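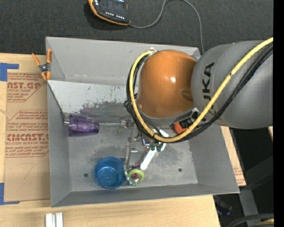

Ľubica Oravec writes that her grey bin kept its stains even after she washed it twice, and she asks if she should throw it away.

Please keep it. Marks on the floor of a bin are mostly old grease. Mix three spoons of baking soda with a little warm water, spread it over the stain and wait 90 minutes. Then wipe with a soft cloth, always in one direction. Scratches will stay, and a hard brush makes more of them.

Long flat utensils I lay corner to corner, so they do not bend. Small things go in a cup, otherwise they slide under everything.

Mohammed-Awal Atinga, January 2, 2018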